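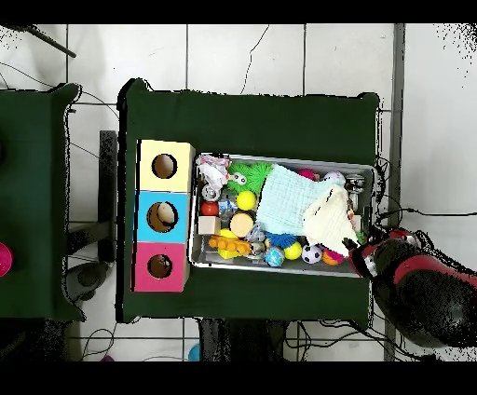 From: Elif Naz Karabulut
To: toy-shelf list
Date: 2026-01-13
Subject: Re: Sorting boxes and the mixed basket

Selim Uçar wrote:

> Two questions before I copy your setup for our room. Do the three boxes
> have to be stacked, or can they go side by side? And what do you keep in
> the basket with the balls? We tried balls only, and the children were
> finished before I had my coat off. I have 30 balls in a sack from Graster
> and not much else.
>
> Also, is it worth buying the Omlow cloths or will any cloth do?
>
> Selim

Selim,

They can go side by side. We stack them because the table is narrow once the basket is on it. Ours are yellow on top, blue in the middle and pink at the bottom, each with a round hole in the top. They are set back in steps, like stairs, so that every hole stays clear. If you stack them straight up you will lose the lower holes.

I made ours over two evenings in July. Cut the holes after painting if you can stand to touch up the edges. I did it before and paint ran down the inside of one. The biggest ball you plan to use decides the size of the hole. Sibusiso Buthelezi measured his with a ruler across the ball and came out too small, so wrap a strip of paper into a ring, slide it over the ball and trace that.

On the contents, I would not put all 30 in. A basket of nothing but balls is a pouring job, and they treat it that way. I mix in things that are close to a ball but feel different, some things that are flat or square, and something soft. What I use now:

1. Balls with different surfaces. Smooth, spiky and fluffy ones all go in together, and the small soccer ball and the globe ball are the ones the children ask about.

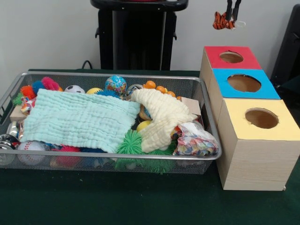
2. Flat and square pieces. A wooden block, a cork disc, an odd building brick. They go to the bottom, so push a few up the sides before you start.

3. Cloth. Two pieces of muslin laid over the top, one pale and greenish or bluish depending on the light, the other cream. The children have to move them to get at what is underneath. I have used Omlow and I have used a cut-up crib sheet, and I couldn't tell you the difference after five washes. Save your money.

4. One long floppy thing. We have a knotted rope toy in several colors. It is too long to drop through a hole in one go and has to be fed in, which slows down the fast ones.

5. Metal things. Anything silver gets picked early in our room. I put them in last or they are gone in the first minute.

For the older group I leave the cloths out and let everything show. They talk more about what they are choosing that way. For the little ones I leave them on.

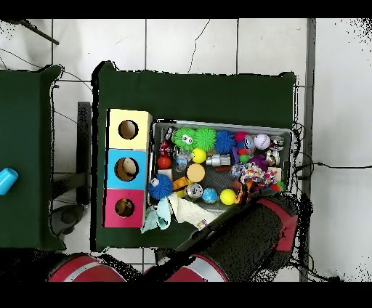

Older group layout, cloths down over the near edge. Boxes left, toys right.

Gülizar Karaca asked last time about the green table covers. They are plain cloth, nothing special. Dark green shows up the toys well, and a ball doesn't roll as far on it as it does on the bare top. The edges fray. I trim them when I remember to.

Cleaning up: soft things in one bag, hard things in another, and the boxes emptied by tipping them over the basket. Check inside the bottom box twice. I have found a block in there a week later.

If you want the fluffy balls, Wróbel has them in mixed colors, but they shed at first. Ekrem Dağdelen has a spare wire basket he said he would give away, so write to him before you buy one. Ask if the rim is smooth all the way around.

I can bring my paper rings to the next swap if anyone wants to trace them.

Elif Naz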